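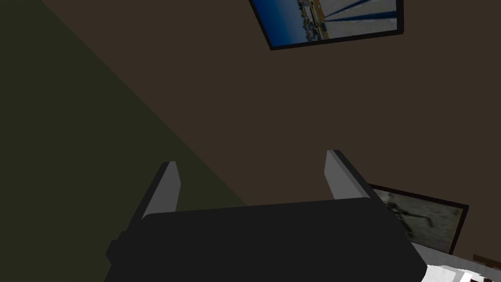 ## 4. Timing Variations in the Anditz System

The Anditz survey followed one cool dwarf star for 40 nights from the Pedham station. The inner planet, listed in our catalog as Jetton b, passes in front of its star on a regular schedule, but the middle of each transit drifts early or late by a small amount. We fitted the drift with a model of two planets that pull on each other and ran 3000 trial orbits for each starting mass.
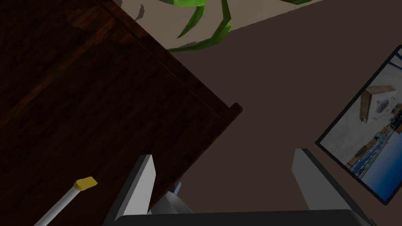 Thaddeus Montoya objected that star spots could shift the measured midpoint by the same amount, and asked that the spotted part of each light curve be masked before any second planet was claimed. We adopted the mask for all results given below. The drift became smaller but did not vanish, and its period stayed the same within the errors.

The remaining signal fits an outer planet on a nearly circular orbit. We tested this against the older Říha velocities, which were taken in April with a different instrument — and which had no part in the first fit.
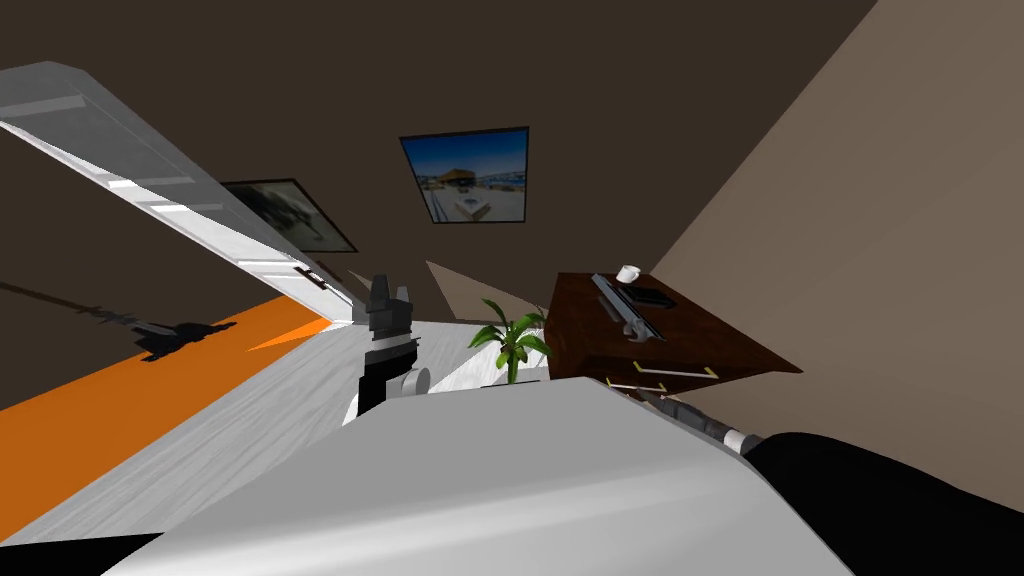 The two sets agree on the period of the outer planet but differ on its mass. The Říha velocities favor the lower value. We keep both in the final fit and let the error bars widen to cover the gap.

The tilt between the two orbits is harder to fix, as transits alone say little about it. We describe it with two flat planes that meet along a line. The dark wooden surface in Figure 1, with a lighter seam running diagonally across its upper portion, may serve as a rough guide: the seam stands for the line where the planes meet, and the wood on either side for the planes themselves, here drawn at zero tilt. Trial orbits with a large tilt broke apart within around 1000 years of model time and were dropped.
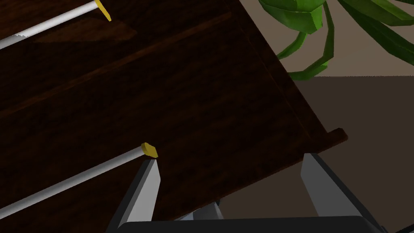 **Figure 1.** Wooden surface with seam, used as a guide to the line of nodes.

Orbits with a small tilt remained stable to the end of every run. We place an upper limit on the tilt from these runs alone and give no lower limit. In the layout of Figure 1, where the grain runs roughly parallel to the long axis of the board, the grain direction can be read as the reference direction from which the angle of the seam is measured. That angle is left free in all fits.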